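I run a small business, I've run it for longer than I care to add up, and I still can't get through an October without an argument over deposits. So let me say my piece – asking a new customer for money up front isn't rude.

My old boss, Nicanor Paredes, thought it was. At Paltwood we shipped first and asked later, and he was proud of that. Then an order went out to a firm I'd better not name, and we ended up £1000 short with two phone numbers that just rang and rang. 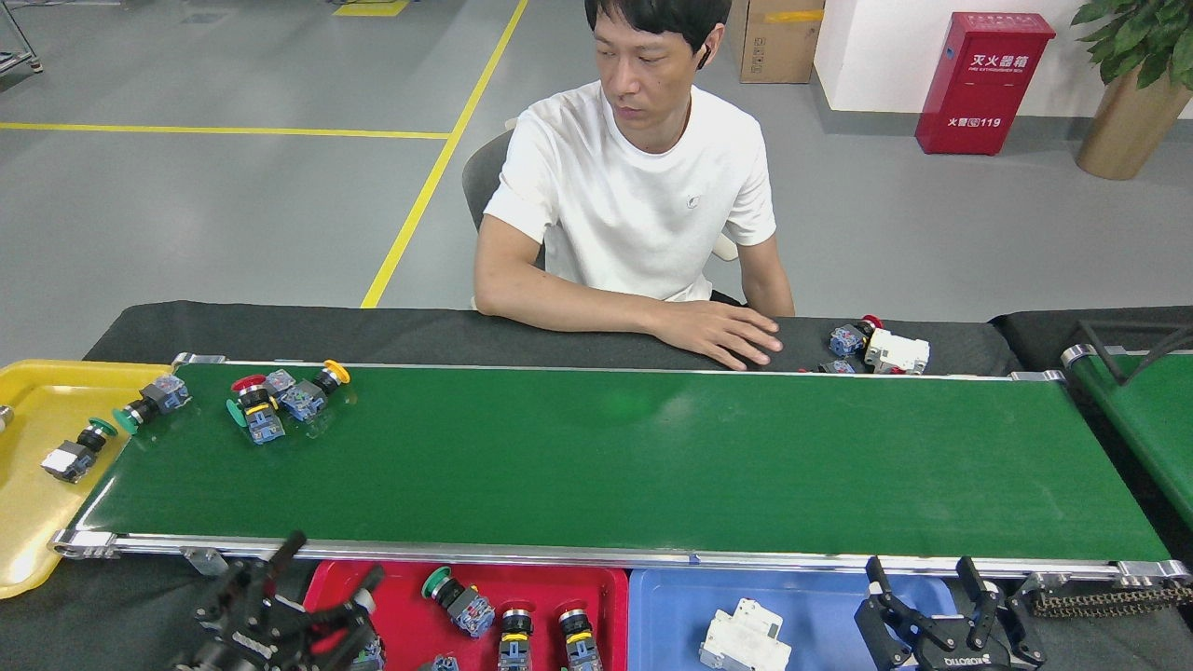

Sitting at the line, eyes on the belt.

These days I ask for part of the money before anything is ordered in, and the rest on delivery. I put it on the quote in the same size type as everything else (none of that tiny grey stuff on the back!) and I say it out loud on the phone as well. Most people say "fine" and we move on to colours.

Nikola Bielecka over in Hetcombe tells me I'll scare off the good ones. Well, maybe. I lost a job worth £277 that way last spring and I did sulk a bit. But she's spent eight weeks chasing one invoice, and I know which of us sleeps better.

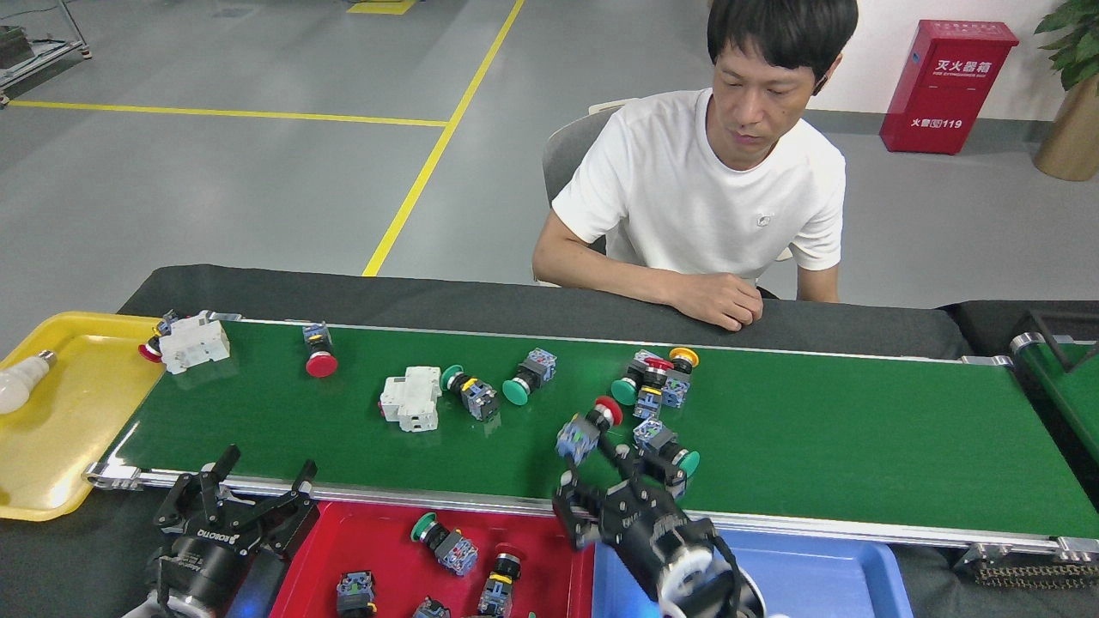 Circuit breakers and push buttons on the green belt.

What bothers me more is how the big buyers behave. They'll happily take a deposit off their own customers and then look at you as if you'd asked to borrow their car. If you're small you're expected to be their bank, free of charge, and say thank you for the business.

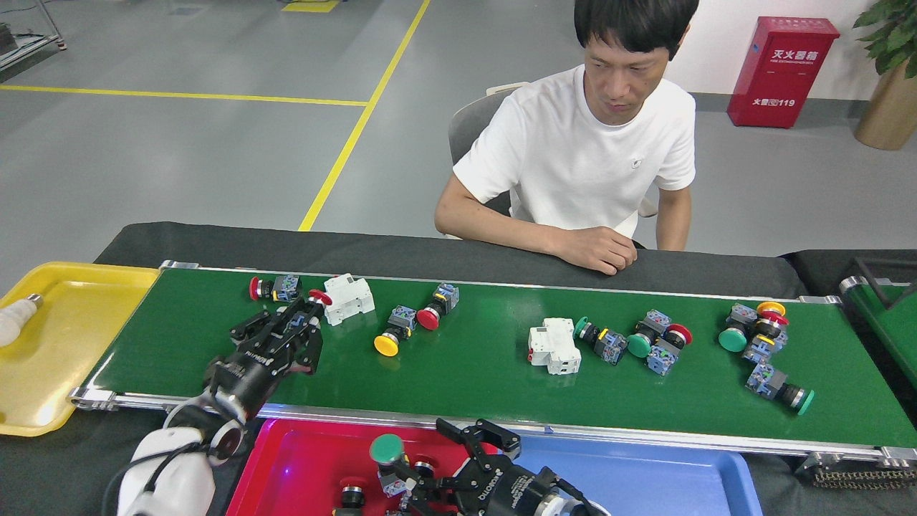 I don't think a new law would fix it, either. We could all start by being a bit less shy. Write your terms down, send them before the work starts, and stick to them even when it's somebody you like – especially then, if you ask me.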